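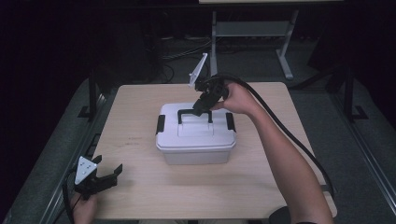
Friday, late

Box again today. White one with the black handle and the two latches, a gripper in each hand, until my right wrist complained about the cable dragging over it. Heriberto wants the count at 1472 before we retrain and I have stopped arguing about whether that is the right count. He got it from the Devgate paper, where it worked for them, on their boxes.

What bothers me is the headline result. Inmaculada put it on the wall on Monday: demonstrations by hand gripper match teleoperation on the lidded box, at a fraction of the hours. Fine. I went back through the logs after lunch and every test run starts with the box in the middle of the table, handle up. Somebody puts the handle up. Me, usually. So we have shown that the policy can pick up a box by a handle I already raised for it, on a table with nothing else on it. I would not call that "everyday handling" in an abstract, and I said so, and Unai said reviewers like the phrase.

I pulled 43 runs marked as successes and watched them with the sound off. In 3 of them the jaws come down on the crossbar, slip, and catch it on the second go. Same label as the clean ones. Maybe that is fair, a person slips too. But then write down what a success is before the runs start, and don't let Emiliano decide at the keyboard at six in the evening when he wants to go home. I have done the same thing at that keyboard, so I can't be too grand about it.

Also the left hand. In half my demos it hardly does anything, just waits with the jaws open while the right one goes for the handle. Baltasar thinks the model learns "waiting" as a skill. I think it learns to copy my bad posture. Neither of us has a test that would tell the two apart - we talked until the coffee ran out and came up with nothing better than leaving the left arm out and seeing if the numbers move.

Asked for one day with the handle folded flat and the box turned a quarter. Heriberto said after the deadline. He said that in November too.

Wrist still sore. Buy tape.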